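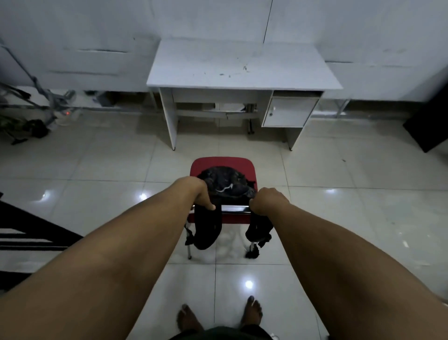 I had been on the phone with Ivone Vieira for all of two minutes on Monday when she asked me how I pick up a backpack. By the handle, I said. "Everybody says that," she told me, and laughed. "Then you watch them, and they grab it by the shoulders, or they squash it, or they scoop it up from underneath like a baby."

Vieira runs the handling study at Arneck, and backpacks are her thing right now (she has opinions on straps, and I got to hear most of them!). Her group wants a robot to move soft bags from one piece of furniture to another, chair to desk and back again, and they're teaching it with recordings of people doing just that, filmed from head height. So far they have 3,958 clips.

I figured the hard part would be the lifting. Nope. "A box tells you where it ends," she said. "A bag has straps hanging down past the edge of the seat, and they catch on things, and the robot thinks the bag is finished where the fabric is finished. We lost most of February to straps."

The fix was kind of simple, at least the way she tells it. The early version of the model, which they call Prusumeo, learned one grip point per hand and went straight for it. The new one looks at how both hands move in the 40 frames before contact and guesses where the bag is going to sag. Then it picks the grip. I asked if that was her idea and she said no, it was an argument over lunch that went on too long.

And does it work? In the last round they gave it 20 bags it had never met, and it set down all but six of them upright. The old version mostly dropped them on their faces, she said, and she sounded pretty fond of it anyway.

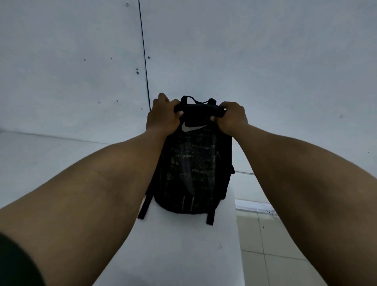
Demetrius Mercado isn't sold on the two-handed part. He told me over email that most robots out there have one arm to spare, and that he'd like to see the same test with a single gripper and a full bag before he gets excited.

Vieira had heard that one before. "He's right about full bags," she said. "Put a laptop and a water bottle in there and everything swings. We're doing those next." One arm, though, she won't budge on. "Try it at home with your own bag. Set it down nicely, one hand, no handle. Call me back."

I tried it that night, and it took me three goes to get it to stand up.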